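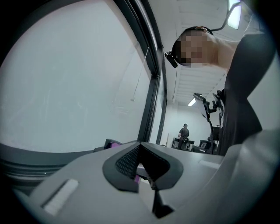 作者:Zhuoran Lu、Noman Sandhu
指导:Ankica Ivanov
课程项目报告(修订稿) 2021年5月8日

手持夹爪采集规程:写得漂亮,执行得怎样

一、为什么选这个题目

我们原本打算做夹爪本身。Ankica Ivanov 老师看完开题后问了一句:你们照着哪份规程采数据?我们交上去的是 Bosora 项目组的《采集操作规程》,一共59条。她让我们先别动硬件,把这59条逐条读一遍,看看哪些真能在工位上执行。于是题目就改成了现在这个。

先说明立场。我们两个人都不太相信“有规程就有质量”这种说法。读完之后,这个看法有所松动,但松动得不多。

二、材料和做法

材料有三份:Bosora 规程正文,Orellana 实验室提供的采集日志,以及我们自己在工位旁边记的笔记。日志里共有3,932段记录,我们随机抽了1,000段,由两人分别对照规程打分,意见不一致的再一起看。打分标准只有三档:符合、不符合、无法判断。

“无法判断”这一档是后来加的。开始时我们想得太简单,以为每一条都能查。

三、哪些条款能查

能查的条款大多和设备有关。开机前核对时间同步,更换任务时重新登记夹爪编号,镜片脏了要擦并记录。这些条款都有对应的字段,填没填一眼就知道,虽然填了不等于做了。日志里“镜片已清洁”一栏几乎全部打勾,连续几段的填写时间一模一样,我们很怀疑是收工时一次补上的。Joris Mulder 当时负责日志汇总,他的解释是表格只允许批量提交。这个解释我们接受,但这样一来,这一栏就没有什么证据价值了。

头戴相机的条款写得稍好。规程要求绑带固定牢靠,线缆不得进入操作者的手部活动范围。工位上的操作者要俯身低头看着夹爪,头侧的小相机朝斜下方,线从头顶往上引。这种走线至少让线离手远一些。可是规程没有写线缆应该留多长,也没有写操作者转身时怎么办。我们认为这是一处实在的漏洞,不应该留给个人习惯去补。

四、哪些条款查不了

有11条我们判定为基本无法检查。典型的几条抄在下面:

“操作者应保持自然的动作节奏。”
“应避免不必要的遮挡。”
“环境光照应适宜。”

什么叫适宜?靠窗的工位同时有窗户和顶灯,早晚光线差别很大,规程却没有给出任何照度范围,也没有要求记录窗帘状态。Wenceslao Lozano 在组会上反驳我们,说光照变化本来就是数据多样性的一部分,定死了反而不好。他说得有道理。不过,允许变化和不记录变化是两回事。日志里没有光照字段,以后就算想按光照条件分组比较,也无从分起。

“自然的动作节奏”更麻烦。我们俩各看了同一批记录,一个人觉得自然,另一个人觉得明显放慢了。最后这条全部记作无法判断。

五、关于旁人和隐私

规程里有一节讲隐私,要求画面中出现的人脸一律处理。这一节执行得比我们预想的好,抽样中没有发现遗漏。问题出在背景里的人。采集间往往不止一个人,远处有人背对着镜头在台前做自己的事,脸不露出来,自然不需要打码,但他知不知道自己会被拍到?规程只要求操作者签知情同意书,对同室的其他人没有一个字。

我们建议在门口贴采集时段表,并让同室人员签一份简短的告知单。Funa 工作组的草案里有类似写法,可以直接参考。有同学说这样太繁琐。我们觉得繁琐的程度很有限,一张纸而已。

六、几点修改建议

1. 每条要求后面注明由谁检查、查哪个字段。写不出来的,降为“建议”,不要和强制条款混在一起。
2. 清洁、校准类记录取消批量提交,改为逐段填写。
3. 增加光照字段,分级可以粗一点,先有再说。
4. 头戴设备的线缆长度和固定点写进附图。
5. 同室人员纳入告知范围。

第2条会增加操作者的负担,这一点我们没有测算过,不敢说一定划算。如果每段多花的时间太多,大家还是会想办法糊弄过去,那就等于没有改。

七、不足

样本只来自一个实验室,打分的又只有两个人,而且我们从一开始就带着怀疑去看,难免有偏。Prastomden 校区也在用同一份规程,原计划六月过去对照一次,能不能成行要看实验室的安排。在那之前,本报告关于执行情况的判断只适用于我们看过的这一处。

附录A为逐条打分表,附录B为告知单草稿,均随报告提交给课程组。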